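Caderno da oficina, julho

Bancada 2, tampo claro (veio de carvalho), canto arredondado. Medi de novo o comprimento porque o valor do Zihan não batia com o meu. Ficou 60 cm na lateral curta, confirmado com a régua metálica. Apertei os 4 parafusos do suporte, um estava espanado. Trocar por M5 x 15 quando chegar o pedido da Volside.

A luz da tarde bate direto no tampo e o veio some no lado mais claro. Para conferir risco na superfície, melhor olhar antes das 10h ou fechar a persiana.

Objetos pequenos continuam indo parar debaixo do tampo. Hoje foi o controle remoto da TV, escuro, com o direcional cinza-claro e o OK no meio, teclas em chinês. Falta etiqueta nele. Moataz quer uma caixa rasa só para os controles, lote 19 na planilha. Por mim pode ser a caixa da Grullix que está na prateleira de cima.
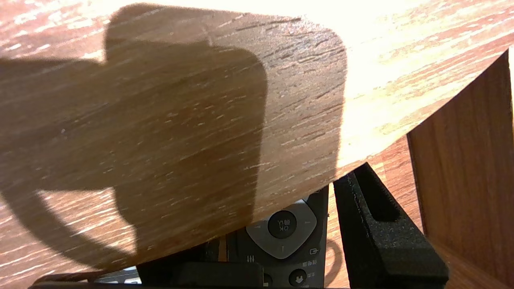 Pendências

Lixa 400 para a borda do tampo. Devolver a régua ao Zihan. Perguntar ao Moataz se a caixa fica na bancada 2 ou no armário.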